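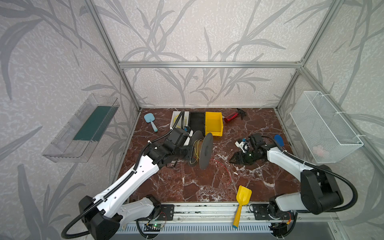
Against the lid

I have lived in four countries and in each of them somebody has tried to sell me a box with a lid. The lid is the part they are proud of. It clicks, it seals, it lets you put a second box on top of the first, and in the photographs the boxes stand in a tower and the person beside them looks rested. I want to say something against this tower.

My opinion is simple and I have held it for many years. Things which you use should live in a bin that is open at the top and low at the front, at the back of the table where you use them. Three such bins are enough for most tables. If you need a fourth, it is the table that has too much work on it.

When I came to Metitville I shared a workroom with Chalerm Rungrueang, who mended lamps and small radios, and the wall behind our table was all lidded boxes. They had labels. The labels were very good, typed, with the sizes of the screws. But when Chalerm was in the middle of a job he did not open a box, take one piece and close it. He opened five boxes and left them open, the lids went under the papers, and by the evening we had a table of boxes and a table of lids. Then we spent half an hour matching them. I have done this matching perhaps 3000 times in my life and I did not become better at it.

With an open bin there is no such hour. You reach, you take, you let the thing fall back in. It is not beautiful. A coil of wire in an open bin will not lie flat, it will lie the way wire wishes to lie, with one end looking for a way out. I do not mind this. I can see that it is wire, and I can see that it is yellow, and that is the whole of what I wanted to know. 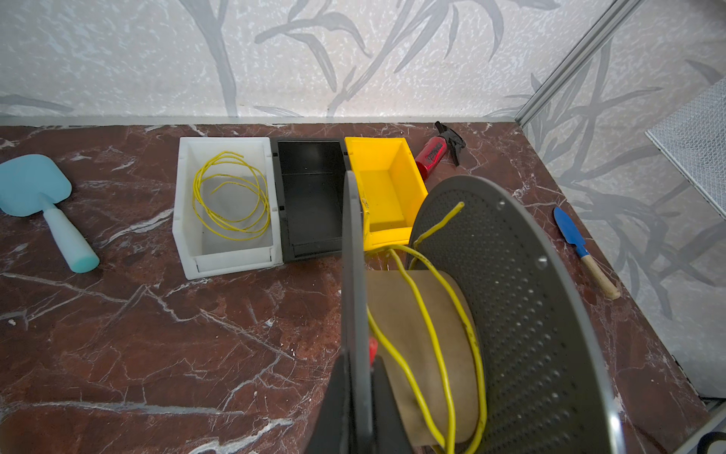

Colour is the second part of my argument. People who like lids also like everything to match. They buy twelve boxes in the same grey and then they need the labels, because the boxes say nothing. Buy one white, one black and one yellow, and after a week your hand knows them. My neighbour Kulap Petchrat keeps her sewing this way and she has never written one label. Her grandson, who cannot read yet, puts the bobbins in the right place when she says "yellow".

I must be fair to the other side. There are things that want a lid. Flour wants a lid. Glitter wants a lid and perhaps also a lock. Anything with a smell, anything that a mouse would like, anything you use once in a year at Christmas. For these I own boxes too, and they are in the cupboard in the hallway, and I am content that I do not see them. My quarrel is only with the lid on the everyday thing.

The serious objection is about dust. Pongsak Saithong made it to me over tea, and he makes it again each time we meet. He says that an open bin is a bin for dust. It is true that dust comes in. But a bin which is used every day is emptied by the using, and one time in a month you can turn it over the sink and wipe it, and it is finished. I have opened sealed boxes after two winters and found in them dust, a dead moth, and the receipt. The dust had been there from the day I packed it. I would like to know what the seal was protecting.

There is also the question of money. The last catalogue I received, from Mansour, had a storage system for a "small hobby area" and the price was 448 dollars. It had 91 pieces, if you count the lids, and they did count the lids. I bought my bins at the hardware store at different times, which explains their colours.

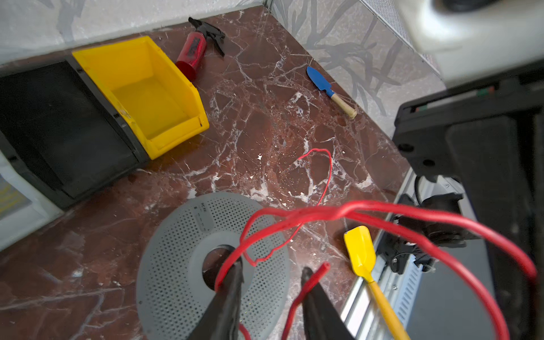

Normunds Priedītis
Repairer of household things, and occasional contributor

Now I come to the part where I lose some of the readers who were with me until here. I believe that a table in use is allowed to look in use. A bin is a home for a thing, and the thing is allowed to be out of its home while there is work. The spray bottle can lie on its side. The little trowel can lie by the wall. A length of red wire can go where it wants over half of the table. None of this is a mess to me. Mess is when you do not know where a thing goes back to, and I know people with very clean tables who could not tell you where they keep the string.

My mother would say that I was always a lazy boy and that I have only found longer words for it. She put away each spoon before she took the next one. I respected it and I could never do it. When I tried, I was all the time walking to the drawer, and I forgot what I was cooking. A person has one attention, and I prefer to spend it on the wire and the solder and not on the putting away of the wire and the solder. The putting away comes at five o'clock. It takes as long as the radio news.

So I have a rule for the evening, and it is a mild one. Whatever has a bin goes to its bin. Whatever has no bin goes to the back of the table, against the wall, where I will see it in the morning and be a little ashamed. If I see it there a second morning, it gets a place. A hook is fine, or a wire basket on the wall if it is light. If I cannot think of a place, I ask Duangjai Thepsuriya from upstairs if she wants it, and usually she wants it.

I do not say that everybody must throw away the lids. Try it with one box. Take the lid off the box you open most, put the lid in the hallway, and leave it there until November. I took the lids off mine nine years ago, and I think two of them are now under plant pots.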